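Open Day at Pasutia: An Afternoon With Plates and Cups

Živko Matić talks fast, and he talks fastest about cups. When I turned up at the Pasutia open day in May he had been explaining them to visitors all morning and was nowhere near tired of it.

"People come in wanting to see something huge," he said. "Then they watch a cup and a plate for ten minutes and they don't want to leave!"

His group works with hand-held grippers. A person does the task, the grippers record it, and the recordings are used later to teach a robot arm. The project is called Homulen, and Matić told me it had 2,826 recordings by the end of April, 1,212 of them table setting alone. 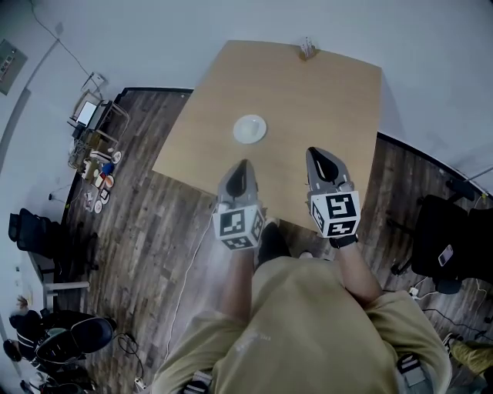

A gripper in each hand at the table, with the cup on its plate.

I asked what the black and white squares were for. "Position," he said. "They let the software work out where each gripper is. You forget they're on there after a while, and your wrists remember for you."

Sohail Bhutto, who plans the tasks, was happy to go into the fussier side. He likes small things with rounded corners, because a grip that's a little off shows up right away. "With a big square box you can be sloppy," he said. "Give me something soft-edged and pale and I can tell in a second how good the grip is." 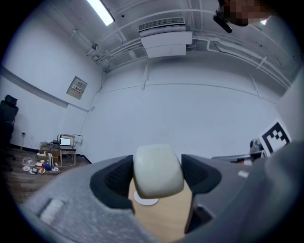
He also changes the objects often, so that no one gets too comfortable. There are 62 in the current set, and he'd add more tomorrow if he had the shelf space (Matić rolled his eyes at this, kindly).

Visitors can try it too, and I did. It took me 17 tries to put a cup down the way I wanted, and I loved every one of them. Bhutto says most people squeeze too hard at first. "Slow down and look at the fingertips," he told me.

The next open day is planned for the fall, and Matić wants to bring in a second table.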